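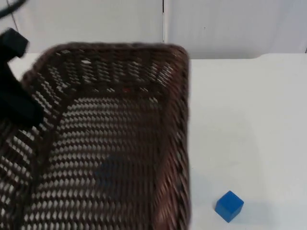
Thread: Reading your own chart before a big game?

clitside_fan
Does anyone here do horary for sports? I've been casting a chart for every Solthorpe home game since March and I am having the best time with it! 8 right calls so far, and I never look at the standings first. My trouble is that my own Mars sits right on the team's, so I can't tell whose bad night I'm reading.

gomine
Love this! But 8 out of how many? I kept a log of 200 questions once and my hits looked great until I added up the misses.

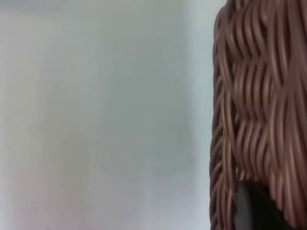 Same log taught me to write the question down before casting. If I cast first I start bending the wording to suit the chart, and then the Moon can mean anything I like.

Orellana
Disagree about the log. A horary question has to matter to you or the chart won't be radical. If you ask 200 of them you're bored by the tenth.

clitside_fan
It was 8 out of 13, so not amazing - but the five misses were all games I was in the stands for! 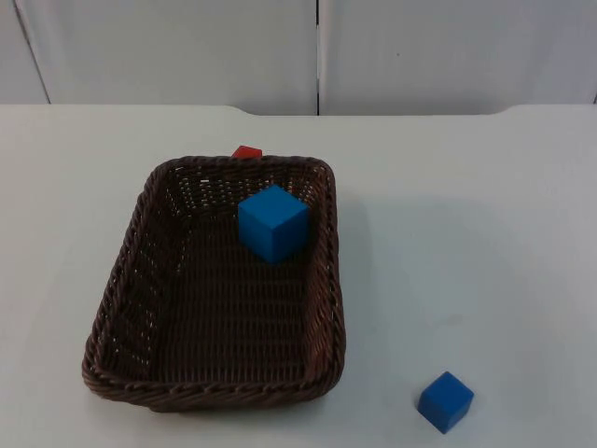 So maybe I should only ask about the ones I'm skipping. Which house do you give the other team? I've been using the seventh.

Orellana
Seventh, yes, and the first for yours. Uriel Valdebenito's booklet gives the favorite the tenth instead, and I've never gotten a sensible answer that way.

gomine
I have, several times! The tenth works really well for title matches, where one side is defending. Page 390 of the old binding, if you can find it.

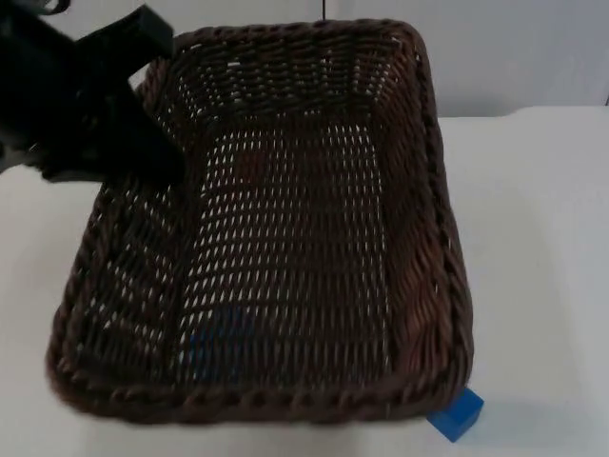
Brown woven basket on a white table

Orellana
A booklet with 390 pages?

gomine
Okay, a fat booklet. Still worth reading. Cast the next one both ways, clitside, and post them before the game starts.

clitside_fan
Doing it tonight!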